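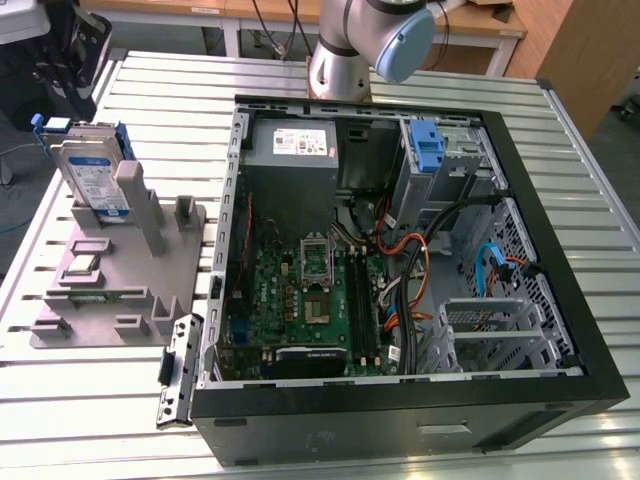
Preguntas frecuentes – recogida y compra de ordenadores usados

Tiempo de lectura: 2 min

¿Qué aceptáis?
Torres, portátiles, monitores planos. Teclados y ratones solo si vienen con un equipo. Impresoras no. Teles tampoco, preguntad en el punto limpio.

¿Tiene que encender?
No. Si no arranca lo cogemos igual, se paga menos y ya.

¿Cuánto pagáis?
Depende del año y del estado. Tope por torre: 165 euros. La tabla de abril ya no vale, pedid la nueva en el mostrador.

¿Puedo quitar piezas antes de traerlo?
Sí, pero avisad. Una torre sin procesador o sin memoria se valora por peso – no insistáis, por favor.

¿Y mis datos?
Copia de seguridad antes de venir. Una vez entregado no se recupera nada. El borrado va incluido en el precio y si quereis certificado hay que pedirlo al entregar, luego ya no se puede. También podéis quedaros el disco, se descuentan 18 euros.
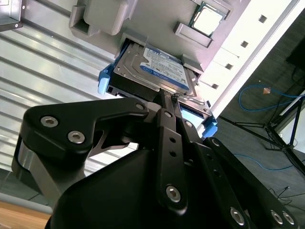 ¿Recogéis a domicilio?
Solo empresas y colegios. Particulares, en tienda. Para lotes grandes llamad a Apinya Noiphan, lleva la agenda de la furgoneta y contesta mejor por la mañana.

¿Qué es el plan Stekine?
Bono para cambiar de equipo. Entregáis el viejo, os descontamos su valor en uno reacondicionado. Los bonos de 2021 siguen valiendo hasta fin de año.

¿Cuándo se cobra?
Transferencia, en la misma semana casi siempre. Efectivo no. Lotes de más de 800 euros: hace falta factura.

¿Puedo traer el de otra persona?
Con autorizacion firmada y copia del DNI. Sin eso no.

¿Hay garantía en lo reacondicionado?
Un año. Baterías aparte – seis meses.

Última actualización: 10 de mayo de 2022

Contacto | © Jikia | Volver arriba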